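Project Unit 3: Picking Blocks from a Bin
Jastell Technical College, Automation Workshop
Handout revised Jul 8, 2024
Unit leader: Tõnu Lepik

What this unit covers

In Unit 2 you moved the arm between taught points with nothing in the way. In this unit the blocks lie in a bin with sloping walls, at whatever angle they happened to land, and your program has to choose one, reach it and lift it out. Each pair writes its own program and runs it on the cell in room 1564. The cell is shared with the second-year group, so book your slot on the sheet by the door.

Read the Closar manual up to the end of the chapter on tool frames before your first slot. Closar is the program we use to send positions to the arm. You do not need the chapter on conveyors.

Terms used in this handout

Tool point: the position between the gripper tips. All heights in your program are measured to this point.

Approach height: the height at which the gripper stops above a block before it goes straight down. Start with 117 mm above the bin floor and reduce it later if your program is too slow.

Grasp angle: the turn of the gripper about the vertical. For a long block, close the fingers across the narrow side.

Clear side: the side of a block with enough free floor next to it for one finger to go down.

Choosing a block

Most failed picks in last year's reports came from choosing the wrong block first. Work through these points in order.

A block lying alone on the flat floor is the easiest. Take these first, even if they are further from the drop point.

Where two blocks lie close together, check whether there is a clear side on both. If there is not, leave them until a neighbour has been removed.

A block near a wall needs more care. The walls slope, so the gripper body can touch the wall while the tips are still above the floor. Turn the wrist or come in from further inside the bin.

Do not sort by colour until the picking works. Colour sorting is part B, and it carries fewer marks than people expect.

Cables

The cables run along the outside of the arm and loop round beside the wrist. When you turn the wrist, the loop moves too. Turn it slowly through the full range you intend to use, at a safe height, and watch the loop the whole way. If it goes tight or drops towards the gripper tips, limit the range in your program. Do not retie or move any cable yourself.

The loop and the arm also hide parts of the bin from some directions. A block that is in plain view with the arm parked may be partly covered once the gripper is over the bin. Take your positions before the arm moves in, and do not try to correct them by eye halfway down.

Procedure for a booked slot

1. Sign the log and read the last entry. If it mentions a fault, speak to Tõnu before switching on.

2. Check that the bin has not shifted. Push gently on each side. If it moves, tighten the clamps and measure the bin corners again.

3. Load your program in Closar and set the speed to 8 per cent. Leave it there until you have completed a full cycle.

4. Put the blocks in the bin. Tip them in from the box and do not arrange them.

5. Run the approach move only, with one partner holding the pendant. Stop with the gripper above the chosen block and check the grasp angle against the block's long side. Compare the gap between the tips and the floor with the value on screen. 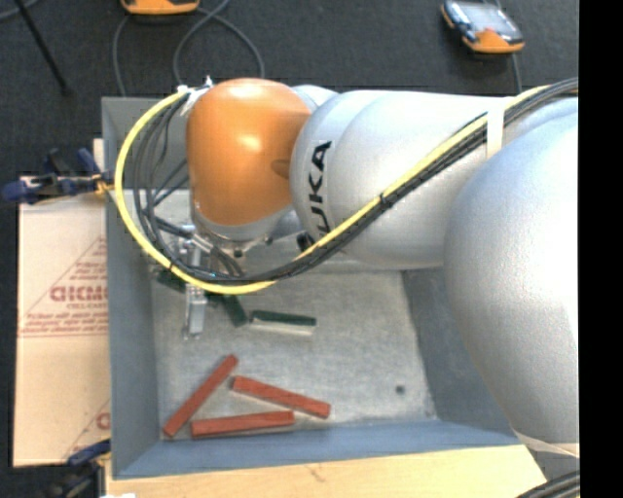
6. Step down, close, and lift straight up to the approach height before any sideways move.

7. Write down the result of each attempt, including the ones you stopped. Use the codes from the report template: P for picked, D for dropped, M for missed, S for stopped.

8. Park the arm, take out the blocks and sign off in the log.

Marks

The unit is worth 44 marks. Part A (picking) has 24, part B (sorting) has 8 and the written report has 12. A program that stops itself safely when it cannot find a good block will get credit in part A. Hand in the report and your program file together, with both names on the first page.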